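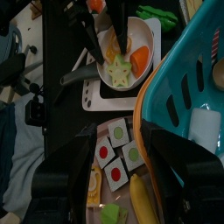 Paloma Bellamy and Prasert Thaweesak
Thursday, October 14, 2021
4 min read

3.2 Play kitchen materials

The set has a white toy stovetop, a white frying pan with a gray handle, a pink plate and assorted toy food (Figure 1). Four square tiles, two with a green dot and two with a red dot, are kept on the plate between trials. Some of the toy food shares the plate with the tiles. Each session at the Plinosdale site lasted 90 minutes.

Figure 1. Toy stovetop with the pan in place and three food pieces in it; dot tiles on the plate.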